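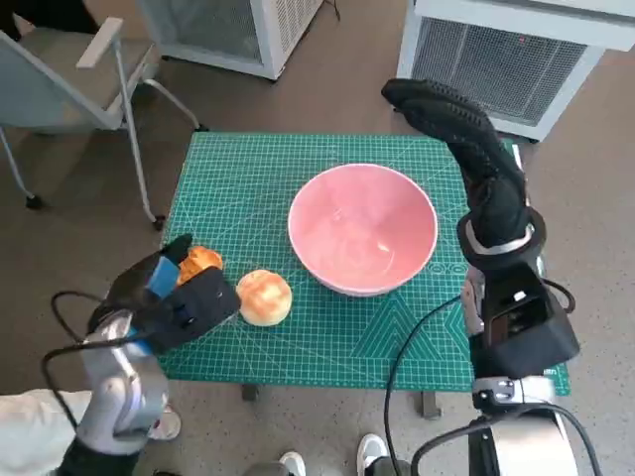 法廷傍聴の会エテレロ よくあるご質問

最終更新 2025-03-30

エテレロは、英国ウェールズの町カネス(Cunness)とその近くに暮らす日本語話者が、地元の裁判所へ刑事裁判の傍聴に出かける小さな会です。お問い合わせのメールをいただくたびに一通ずつお返事を書いてきたのですが、似たご質問が重なってきましたので、これまでのお返事をもとにこのページを作りました。少々長くなってしまいましたので、お茶でも淹れて、気になるところから拾い読みしていただければうれしいです。

なお、ここに書いてあるのはイングランドとウェールズの裁判所の話です。スコットランドや北アイルランドでは制度も用語もだいぶ違いますので、そちらにお住まいの方はどうぞご注意ください。

参加について

法律の知識がまったくないのですが、参加しても大丈夫でしょうか。

もちろん大丈夫です! 会を始めた私自身、宮崎で高校の国語を教えていた人間で、こちらに来るまで裁判所の建物に入ったことすらありませんでした。会員には翻訳の仕事をしている方、子育て中の方、定年後に配偶者の故郷へ移ってきた方などがいて、法律を専門に学んだ方はむしろ少ないほうです。最初の日は、誰が裁判官で誰が弁護人なのかがわかればもう上出来だと思ってください(私は初回、検察側の弁護士と弁護側の弁護士を休廷まで取り違えていました。どちらもかつらと法服なのですもの)。

英語に自信がありません。

これがいちばん多いご質問です。法廷の英語は確かに独特で、マイクの調子が悪かったり、証人が小さな声で早口に話したりすると、こちらで長く暮らしている会員でも聞き取れないことがあります。そこで傍聴のあと、フルリッツという喫茶室の奥の席に集まって、聞き取れたところを持ち寄る時間を設けています。ある人は日付を聞き取っていて、別の人は質問の意図をつかんでいて、つなぎ合わせていくと午前中の流れがおおよそ見えてきます。わからなかったことを遠慮なく口に出せる集まりでありたいと思っています。

よく出てくる言葉をまとめた日英の用語集もあります。収めてあるのは300語で、入会された方には紙の冊子でお渡ししています。guiltyやverdictのような有名な言葉より、adjournedだのbundleだの、地味で何度も出てくる言葉のほうに力を入れました。

費用はかかりますか。

傍聴そのものは無料です。会費は年に6ポンドで、用語集の印刷と郵送に使っています。交通費と飲み物代は各自でお願いしています。お試し参加は無料ですので、まずは手ぶらに近い気持ちでいらしてください。

何人くらいで行くのですか。

一度に出かけるのは6人までにしています。地方の裁判所の傍聴席は思いのほか狭く、事件の関係者やご家族、記者の方も座られますから、私たちが席を埋めてしまうようなことがあってはいけません。希望者が多い回は二組に分け、別々の法廷に入ります。席が足りないときには、私たちが先に譲ります。これは会のいちばん古い決まりです。

どのくらいの頻度で開かれていますか。

月に2回です。裁判の予定は前日の夕方にならないと固まらないことが多く、それも当日になって変わります。せっかくお越しいただいたのに、被告人が罪を認めて審理がすぐに終わってしまった、ということもございます。そんな日は別の法廷をのぞくか、早めにフルリッツへ移動して、おしゃべりの時間が長くなります。五月は祝日が挟まりますので、日程は会員向けのお便りでご確認ください。

子どもを連れて行ってもいいですか。

年少のお子さんは、傍聴席に入れないのが通例です。年齢の扱いは裁判所や事件の内容によっても変わりますので、中学生や高校生くらいのお子さんとご一緒の場合は、事前に裁判所へお電話で確かめてください。電話が不安でしたら会のほうで代わりに伺うこともできます。年齢の問題がなくても、暴力や性犯罪の事件では大人でも気持ちが沈むことがあります。どの事件なら一緒に聞けそうか、ご家庭でよく話してからお決めくださいね。

当日のこと

服装に決まりはありますか。

傍聴人に厳しい服装の規定があるわけではありませんが、帽子は宗教上の理由などがなければ脱ぐものとお考えください。私たちは、親戚の家に初めてお邪魔するときのような服、とご説明しています。古い建物は夏でも冷えることがありますので、薄手の羽織りものがあると助かります。それから靴! 静まり返った法廷で硬い靴底の音がどれほど響くか、一度経験すると忘れられません。

持ち物検査はありますか。

はい、入口で必ずあります。鞄を開けて中を見せ、金属探知機を通ります。刃物の類はもちろん、編み物の道具や小さな裁縫用のはさみ、ガラスの瓶も預けるか、持ち込みを断られることがあります。飲み物は、係の方から一口飲んでみせるように言われることがあります。初めてだとぎょっとしますが、誰にでもお願いしていることですので、どうぞお気を悪くなさらずに。検査の列が長い朝もありますから、待ち合わせは開廷よりかなり早めにしています。

スマートフォンは持って入れますか。

建物の中へは持って入れるのが普通です。ただ、法廷に入る前に必ず電源を切ってください。マナーモードでは足りません、と会ではしつこくお伝えしています。

写真撮影と録音は、絶対にしないでください。法廷の中だけの話と思われがちですが、撮影は廊下や待合の場所を含む裁判所の建物全体で禁じられていると考えておくのが安全です。知らなかったでは済まない違反で、処罰の対象になり得ます。記念に一枚、というお気持ちはよくわかるのですけれど、建物を出て、通りから離れてからにいたしましょう。そのときも、関係者の方が写り込まないようお気をつけください。

メモは取ってもいいですか。

原則として傍聴人がメモを取ることは認められていますが、裁判官が制限する場合もありますし、係の方に何を書いているのか尋ねられることもあります。尋ねられたら、素直に帳面を見せて「勉強のためです」とお答えください。私たちは紙と鉛筆だけを使います。なお、陪審員が席を外している間のやり取りは、とりわけ注意が必要です。陪審員に聞かせないために別に行っている話ですから、その内容を外で話したり書いたりしてはいけません。

途中で入ったり出たりできますか。

できますが、頃合いがあります。証人が宣誓しているとき、陪審員が評決を述べているとき、裁判官が刑を言い渡しているときには動かないでください。出入りの際、裁判官席のほうへ軽く頭を下げる習慣があります。日本で育った私たちには自然にできる動作で、初参加の方が係の方にほほえまれたことがあります。裁判官が入廷するときと退廷するときは、全員が起立します。「All rise」の声が聞こえたら、周りに合わせて立てば間違いありません。お体の具合で立つのがつらい方は、係の方に一言伝えておけば大丈夫です。

知っている人が関わる裁判だったら、どうしたらいいでしょう。

小さな町ですから、これは本当に起こります。被告人、証人、陪審員のどなたかに見覚えがあったら、休廷を待って静かに席を立ち、その日は別の法廷へ移ってください。とくに陪審員と知り合いだった場合、廊下で目が合ってもあいさつは控え、話しかけないようにします。冷たいようですが、陪審員が外の人と事件の話をしたと疑われるだけで、裁判そのものが揺らぎかねません。気がかりなことがあれば、裁判所の係の方にお知らせください。

裁判のしくみについて

治安判事裁判所と刑事法院は何が違いますか。

イングランドとウェールズの刑事事件は、まず治安判事裁判所(magistrates' court)から始まります。軽い事件はそこで終わり、重い事件は刑事法院(Crown Court)へ送られて、被告人が罪を否認すれば陪審の前で審理されます。治安判事の多くは法律家の資格を持たない地元の方で、法律面は専門の助言者が支えます。

会では最初に治安判事裁判所をおすすめしています。ひとつひとつの事件が短く、半日座っているだけでいろいろな手続きに触れられるからです。陪審裁判のほうは何日も続くので、途中の一日だけを見ると、長い小説を真ん中から読むような具合になります。それはそれで面白いのですけれど。

日本の裁判員制度とは、どこが違うのですか。

お茶の時間に必ず出る話題です。いちばん大きいのは、裁判官が話し合いに加わるかどうかでしょう。日本の裁判員は裁判官と一緒に評議し、有罪か無罪かだけでなく、有罪の場合の刑の重さも一緒に決めます。こちらの陪審員は、自分たちだけで部屋にこもって有罪か無罪かを決め、刑は裁判官が決めます。理由も述べません。陪審長が立って一言答える、それきりです。

宮崎の地方裁判所で傍聴をしている古い友人と手紙のやり取りをしていますが、友人が驚いたのは、この理由を述べないところでした。日本では判決に理由がつきますから、そこを聞くのが傍聴の山場だと言うのです。どちらがよいのか、私にはいまだに決められません。

評決は全員一致でなければいけないのでしょうか。

まずは全員一致を目指すよう裁判官から指示があります。十分に時間をかけてもまとまらないときには、裁判官の判断で、ごくわずかな反対があっても有効とする多数評決が認められることがあります。それでもまとまらなければ陪審は解散となり、検察側が改めて裁判を求めるかどうかを考えることになります。

評決を待つ時間がどれほど続くかは、まったく読めません。会員のエレリ・エリスさんは、お昼を食べに出ている間に評決が出てしまったことがあり、それ以来サンドイッチを鞄に入れて廊下で待つようになりました。(法廷の中では飲食できませんので、必ず外で!)

有罪の評決が出たら、その場で刑も決まりますか。

その日のうちに言い渡されることもありますが、後日になることも珍しくありません。被告人の事情を調べた報告書を待ったり、被害を受けた方の陳述を用意したりするためです。その間、被告人が保釈のままになるか拘束されるかは裁判官が決めます。傍聴席から見ていると、この判断が告げられる短い時間に、ご家族の席の空気がすっかり変わることがあります。私たちはそこで声を出したり、振り返ったりしないようにしています。

ウェールズ語が使われる裁判もありますか。

ございます。ウェールズの裁判所ではウェールズ語を使う権利が法律で認められていて、証人がウェールズ語で証言し、同時通訳がつくこともあります。英語だけでも手一杯なのに、と最初は身構えましたが、イヤホンから聞こえる通訳の英語はゆっくりで明瞭なことが多く、かえってわかりやすかった、という感想もありました。ウェールズ語の部分については、会員のご家族で言葉に詳しいメレリッド・モーガンさんに教わっています。用語集の巻末にあるウェールズ語の頁も、モーガンさんが見てくださいました。

傍聴のあとのこと

感想を書いて提出すると聞きましたが、必須ですか。

必須ではありません。書きたい方だけが、会報に短い文章を寄せてくださっています。長さは900字までとしています。これは紙面の都合でして、以前に私が調子に乗ってその何倍も書き、ほかの方の原稿が次の号に回ってしまった反省からできた上限です。

会報には、被告人や証人、被害を受けた方のお名前は一切載せません。報道されている事件でも同じです。法廷で見た手続きのこと、言葉のこと、自分が考えたことを中心に書いていただいています。

ブログやSNSに書いてもかまいませんか。

進行中の裁判については、書かないでくださいとお願いしています。報道制限がかかっている場合があり、法廷の扉に貼り紙がしてあることもあれば、口頭で告げられただけのこともあります。とくに性犯罪の被害者とされる方や、年少の方の身元につながることは、名前を伏せたつもりでも地名や仕事から知れてしまうものです。日本語だから読まれないだろう、という考えも捨ててください。終わった事件についても、ご心配なときは会へご相談ください。わからないことは、わからないとお答えしたうえで、一緒に調べます。

重い内容を聞いて、つらくなってしまいました。

どうか我慢なさらないでください。傍聴席では途中で席を立ってかまいませんし、理由を説明する必要もありません。会員のトモス・ベリスさんは、交通死亡事故の裁判を聞いたあと、しばらく車の運転が怖くなったと話してくださいました。その後は、重い事件の日には必ず二人以上で入り、帰りも途中まで一緒に歩くようにしています。眠れない日が続くようでしたら、かかりつけの医師にご相談くださいね。

裁判に証人として呼ばれました。会で手伝ってもらえますか。

申し訳ないのですが、私たちは法律相談や通訳をお引き受けすることができません。証人として呼ばれた方は、呼び出しの手紙に書かれた連絡先に早めに電話をし、日本語の通訳が必要であることを伝えてください。ご家族に通訳を頼もうと考える方がいらっしゃいますが、法廷では認められないのが普通です。審理の前に法廷の中を見学させてもらえることもありますので、そちらも合わせてお尋ねになるとよいと思います。

陪審員の呼び出し状が届きました。

会員の中にも届いた方がいます。まず、封を開けたら早めに返信すること。資格があるかどうかは選挙人名簿への登録や居住の年数などで決まりますので、同封の案内をよくお読みください。英語の力が十分でないと裁判官が判断すれば、務めを免れることもあります。

そしてお願いがひとつあります。陪審員を務めている間は、エテレロの集まりをお休みください。評議の中身は、終わったあとも話してはならないと法律で定められています。私たちのほうからも決してお尋ねしませんので、務めを終えられたら、何もなかったような顔でフルリッツへ戻っていらしてください。

お申し込みとご連絡

どうやって申し込めばいいですか。

このサイトの「お便り」の欄から、お名前と、ご都合のよい曜日をお知らせください。日本語でも英語でもかまいません。連絡係はグウィオン・ロッサーさんで、日本語は読めますが書くのに時間がかかるため、お返事は英語になることが多いです。日本語のお返事がよい方は、その旨を書き添えていただければ私がお書きします。

当日になって行けなくなったら。

どうぞ気軽にお休みください。朝のうちに一行いただければ助かりますが、具合の悪いときや、お子さんが急に熱を出したときなどは、あとからのご連絡でけっこうです。待ち合わせ場所では時刻になったら出発しますので、遅れていらした方は先に持ち物検査を済ませ、受付のそばの掲示で法廷の番号を確かめてお入りください。私たちはたいてい、傍聴席のいちばん後ろの列に座っています。

駐車場はありますか。

裁判所には傍聴人用の駐車場がありません。川沿いの公営駐車場から坂を上がるのが近道ですが、雨の日は石畳が滑りますので、遠回りでも図書館の前の道をおすすめします。バスの方は、同じ図書館の前で降りてください。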